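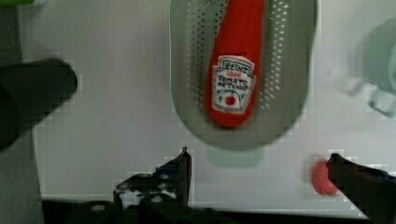

The Kitchen, Item by Item

We left the flat in Trinstead in October and I had the bright idea of photographing everything in the kitchen before it moved, so that at the other end we would know what we owned. That produced 494 pictures. A good many are of the same whisk. What follows is the selection, in the order the cupboards gave things up, with notes for anyone who is thinking of moving house and would like to be talked out of it.

Click on any picture for the larger version. The larger version of a potato masher is still a potato masher.

Colander and ketchup
The grey colander, with the Heinz in it. The colander is the long oval sort with a flat floor, and the holes go up the sides. It has outlived two kettles and a sofa. The ketchup is the one item in this gallery that both members of the household would have saved from a fire.

Big saucepan
Bought for making jam. Has been used for pasta, soup, a leaking ceiling and, for one long winter, potatoes that we were storing and then forgot we were storing. Jam made to date: one jar, runny.

Medium saucepan
The one we use.

Small saucepan
The one we use when the medium saucepan is in the sink. The handle turns if you lift it with any confidence.

Lids
There are more lids than pans. I laid them all out on the floor and tried to pair them off, and ended the evening with a group of lids that fitted nothing and one pan that fitted no lid. They have all come with us. I think we are both waiting for the other to say something.

The drawer
Every kitchen has this drawer and I won't pretend ours was better than yours. Batteries of unknown health, birthday candles, a bicycle spanner, the instructions for the oven before last. The drawer was tipped straight into a carrier bag, which was tied at the top and later tipped straight into a new drawer. It took under a minute and was the most efficient part of the move.

Takeaway menus
Found at the back of the drawer, under the lining. Most are for places that closed years ago. The one from Zhong is still in force, except that the prices on it now read like something from a wartime memoir. I kept it for the fold marks, which know exactly where the crispy beef is.

Wooden spoons
One for savoury, one for sweet, one for stirring paint, and the paint one is not marked.

Whisk
I have held myself to one picture. It photographs very well from above.

Garlic press
Three minutes to use, a quarter of an hour to clean. I've been chopping garlic with a knife since the second week we had it, but it was a wedding present and has to be kept somewhere it might be noticed.

Mugs, the good ones
Four, matching, in tissue paper. They were in tissue paper before we packed them too.

Mugs, the others
Packed in socks. If you are short of packing paper I can recommend socks, though you then need to remember which box your socks are in, and for three mornings in Cernwood I did not.

Freezer containers
Labelled in my own handwriting, in pen that comes off in the cold. We ate our way through the freezer in the last fortnight and it was a fairly tense period. One tub I had down as chilli was stewed plums. We found out after the rice had gone on.

Spice rack
We owned 9 jars of paprika. Some were smoked, some were sweet, and one was from a corner shop that is now a nail bar. I can only suppose that every time a recipe called for paprika we went out and bought paprika, then came home and put it in front of the paprika.

Same spice rack, afterwards
Two jars of paprika. There is also some cinnamon that I'd have told you we'd run out of.

Tins
You learn a lot about your former self from the back row of the tins. Mine was going to make a great deal of hummus. I gave most of them away before the expiry dates became a matter for historians, but the water chestnuts were refused even by people who like me.

Scales
Dasell kitchen scales, moderately accurate up to the point where you put something heavy on them. They switch themselves off after a short while to save the battery, usually with the flour half in. I have learned to pour at speed.

Measuring jug
The numbers have worn off apart from 70, which used to be a longer number. Anything I bake goes up to the 70 and I haven't had a complaint, or at any rate I haven't had the same complaint twice.

Baking tins
These are the colour of baking tins. They started off some other colour.

Bread bin
Contained a bread knife, a packet of balloons and no bread. The bread lives on top of the fridge, where it has always lived, because the bread bin was full of balloons.

Tea towels
There's a rota that only I know about. The striped ones are for glasses, the plain ones for hands, and the souvenir ones are for hanging over the oven door when somebody's parents come. What you see in this picture is the system having broken down.

Cutlery
Counted twice. We have fewer teaspoons than we bought and more forks. I don't know where forks come from. My theory is that somewhere in Trinstead there's a house full of our teaspoons, wondering the same thing about us.

Fridge, empty
A sad one, this. Note the outline on the middle shelf where the chutney stood. It was there so long that it had more or less become structural.

Condiments, the full line-up
Mustard in three strengths, brown sauce, mint sauce (opened for one lamb chop in the distant past), soy, a hot sauce that a friend brought back from holiday and that we are all frightened of. The ketchup travelled separately, up front with us, upright between my feet.

Empty kitchen
Taken at seven in the morning with the van already outside. I'd always said it was a small kitchen. With nothing in it, it was the size of a decent car park, and I had a few minutes of wondering whether we needed to go anywhere at all or could simply have thrown away some lids.

Boxes
Each box was labelled with what was in it until about the eleventh, after which they say KITCHEN, then KITCHEN ETC, and then just ETC. The ETC boxes are in the spare room. I walk past them quite briskly.

First evening
Chips from the paper, eaten standing up. The forks were in one of the ETCs, but we had ketchup.

New cupboards, first attempt
Arranged according to a plan I drew on squared paper. Pans near the hob, plates near the table, glasses near the sink. It looked like a showroom and it lasted until somebody made toast.

New cupboards, second attempt
Arranged according to where things got put down. This seems to be the permanent collection.

Colander, a month on
No picture, as it was full of sprouts. It has its own hook now, by the window, although it's too long for the hook and swings into the washing-up if you open the door quickly. I've mentioned that this needs sorting out. So has the other person who lives here, and we are both very much in agreement.

A few notes, as people have written in

The gallery has now been looked at 3,317 times, which for a set of pictures of somebody else's saucepans strikes me as a worrying figure, and I hope you are all getting out enough.

To the reader who wanted to know whether the water chestnuts are still going: yes. You would have to collect.

To the several readers who store ketchup in the fridge and wished me to know it: ours lives in the cupboard. We have been through this at home, at length, and I am not reopening it with strangers.

To whoever asked why there are no pictures of the oven: the oven stayed in Trinstead, and I had cleaned it so thoroughly for the handover that I couldn't bear to look at it, let alone keep a record. It had a window in the door. I hadn't known.

The bathroom cabinet gallery will go up when I've found out which box it's in.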